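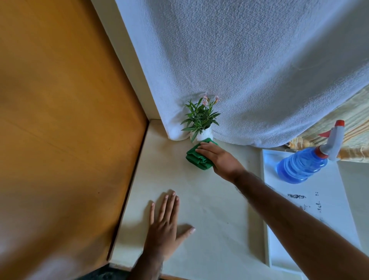
Ticket 507: Slow leak under kitchen worktop, flat 47, Skendport
Status: Closed
Opened by: Mitsuko Kuroda
Assigned to: Cauã Marinho

Reported fault
Tenant reports a musty smell in the sink cupboard and a swollen base panel. No drip visible when the taps are off. Mixer tap is a Falto single lever, fitted by the previous contractor in February. Dishwasher shares the cold feed through a tee.

Entry 1, 09:20
Cupboard emptied and base panel dried. Kitchen roll laid under each joint and left for 20 minutes with all taps closed. All sheets dry. Supply side under static pressure ruled out for now.

Entry 2, 09:55
Cold tap run at full flow for five minutes, plug out. Trap and waste dry. Sink then filled to the overflow and released. Waste still dry. Overflow hose clip tightened by a quarter turn as a precaution – no leak was found there.

Entry 3, 10:30
Hot tap run for five minutes. Damp patch found on the sheet below the hot flexible tail, near the back wall. Tail wiped and test repeated. Water forms at the upper crimp once the hose is warm and stops a few minutes after the tap is closed. This accounts for the dry result in entry 1.

Entry 4, 10:50
Hot isolating valve would not close fully. Stopped work and asked for permission to shut off the flat at the stopcock. Mitsuko confirmed with the tenant by phone.

Entry 5, 13:15
Hot tail and isolating valve replaced. New tail is 200 mm longer than the old one, which had been pulled tight and bent sharply at the crimp. Cold tail inspected and left in place. Old parts bagged and labelled with the ticket number.

Entry 6, 14:05
Hot tap run for 20 minutes, then closed. Fresh sheets dry under all joints. Dishwasher put through a short rinse, tee and drain hose dry. Worktop checked from above: sealant behind the tap is sound, no movement at the tap base.

Parts used
1 x flexible tail, 15 mm compression to tap
1 x isolating valve, 15 mm
1 x fibre washer

Outstanding
Base panel has swelled along the front edge and needs replacing. Torres can supply the width but not the finish – Mitsuko to ask Grendovia for a match. Passed to joinery as ticket 589.

Tenant advice
Leave the cupboard doors open for two days. Keep the base panel clear until the new one is fitted. If damp returns, close the new valve (slot across the pipe) and reply to this ticket.

Closed by C. Marinho, 16:40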